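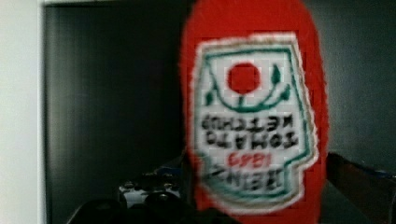
Station Inspection Checklist: Demonstration Recording, Samorby Cell
Form revision in use since November
Inspection date: 2024-12-05
Task set under recording: grocery items, pick and reorient
Result codes: P = pass, C = pass with comment, F = fail, N = not checked

Section A. Before power-on

A1. Emergency stop at operator seat, pressed and released. P
A2. Emergency stop at cell entrance, pressed and released. P
A3. Floor inside the marked zone clear of cables and dropped items. C
Comment: One Ghasemi power lead crossed the zone line by the entrance. Rerouted under the cable cover before power-on. The cover is short by one segment; order placed.
A4. Arm base bolts, paint marks aligned. P
A5. Gripper fingers, visual check for cracks and lifted pads. C
Comment: Left pad is worn at the tip but still bonded. Replace at 2000 grasp cycles or at first lifting, whichever comes first. Counter read 1155 at start of shift.
A6. Wrist cable has slack through full rotation, both directions. P

Section B. Wrist camera

B1. Mount screws tight, no play by hand. P
B2. Lens clean. P
B3. Both fingers visible in the view when open. P
B4. Focus at working distance. C
Comment: Objects held close to the lens are soft. On the ketchup bottle the large words on the label can be made out, but edges smear. Focus is set for the approach distance and was left there. Do not adjust between episodes of one task set; a change in focus partway through shows up in training as a second camera.
B5. Compression setting matches the task sheet. C
Comment: Faint blocks on white label areas. Setting is the one on the sheet. Recommend that Himedetti review the bit rate before the next set. No change made today.
B6. Exposure locked. P
B7. Time offset between wrist video and joint log under 30 ms. P

Section C. Objects

C1. Containers closed, no leaks, outside wiped dry. P
C2. Glass items removed from the set. P
C3. Squeeze containers: grip force limit loaded. C
Comment: The limit was loaded for the soft bottle profile but the profile name on screen was the old one. Values compared line by line with the sheet and correct. Rename before next shift.
C4. Starting orientation recorded for each episode. F
Comment: The orientation field was left at its default, "upright," for part of the previous batch. The ketchup bottle is shown inverted in the wrist view, with the label text upside down. The wrist camera turns with the hand, so the view alone cannot settle the pose. Check against joint angles before correcting any entry. Affected episodes held back from the export until this is done.
C5. Brand labels left on items. P
Comment: Labels stay on per the Hetetti data plan. Do not tape over them.

Section D. Operator and controls

D1. Operator seated outside the zone, clear line of sight to the gripper. P
D2. Hold-to-run switch stops motion on release. P
D3. Speed cap active in teleoperation mode. P
D4. Second person present for object resets. P
D5. Arm in hold state before any hand enters the zone. C
Comment: Hold light is hard to see from the shelf side. Operator must call "hold" out loud and wait for a reply. Second light requested.

Section E. Episode quality

E1. Failed grasps kept and marked as failed, not deleted. P
E2. Pauses longer than the sheet allows are trimmed or rejected. P
E3. Episode count in the log equals file count on disk. P
Comment: 716 in both places.
E4. Free space on recording drive enough for one full shift. P
E5. Backup copy verified. N
Comment: Copy still running at time of inspection. Check at shift end and enter the result on the next form.

Open items carried forward

C4, orientation field. Remove the default so the operator has to choose a value. Export stays blocked for the affected batch.
D5, second hold light on shelf side.
A3, missing cable cover segment.
B5, bit rate review.

Release status: station released for recording. Data export not released.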